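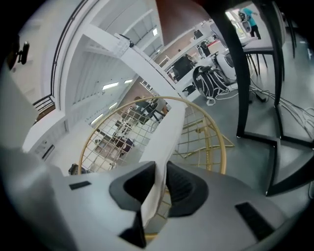 Black rubber finger pads with a flat white piece between them.

Preparing an Alternate for a Leading Role in a Musical
27 May 2022
By Augustina Lamptey, Ildale Musical Stage Association

This guide is intended for member companies that plan to share a leading role between two performers. An alternate differs from an understudy in that the alternate is scheduled for certain performances in advance and is announced to the public. The preparation should therefore begin with the first read-through and continue until the final week of the run.

1. Set the schedule before casting
Decide how many performances each lead will give and state the number in the audition notice. In a run of 13 performances, the alternate should be given at least two, one of them in the first half of the run. A performer who waits until closing week will have lost much of what was learned in rehearsal.

2. Divide the rehearsal time
Both performers should attend all music calls and all blocking calls. When one is working on stage, the other follows from the house with a marked score. The stage manager keeps a single blocking record and enters differences between the two leads in the margin, with initials. Fight and lift sequences must be taught to each performer separately, by the same person who set them.

Allow the alternate a full run with the orchestra. If the budget permits only one such run, divide it at the intermission. A piano run is not an adequate replacement, particularly where the score calls for long held notes under dialogue.

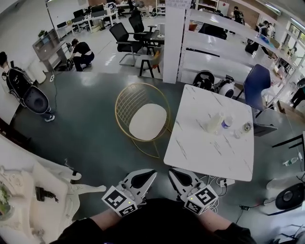
Scene partners should also be considered at this stage. A duet that has settled into one tempo will not automatically suit a second voice, and the partner needs time to learn where the other performer breathes. Schedule at least 60 minutes for each duet with the alternate – more if the number includes choreography.

3. Agree on what may vary
The director should tell both leads, in the same meeting, which elements are fixed. Entrances, light cues, costume changes and any business involving props are normally fixed. Phrasing, small gestures and the reading of individual lines may be left to the performer. At Flestside, director Trevor Poirier issued this as a one-page sheet, and the association recommends the practice.

4. Fit costumes and microphones early
Costumes should be made or altered for each performer. Quick changes must be rehearsed with the actual garments and the actual dressers. The sound operator should save a separate microphone setting for the alternate and check it before the house opens.

5. Inform the audience
Publish the dates of both leads when tickets go on sale. On the day, post the cast list in the lobby and at the box office. Last-minute changes should be announced before the overture – the name of the performer and the role are sufficient.

6. Hold a notes session
Notes should be given within a day of the alternate's first performance, and should be addressed to that performance only. Comparisons with the other lead are to be avoided.

Related guides
Marking a Vocal Score for Rehearsal
Running a Sitzprobe in a Small Hall
Working with a Dance Captain, by Shuk-fan Shek
Writing an Audition Notice

Contact the Ildale Musical Stage Association | Copyright 2022 | Back to top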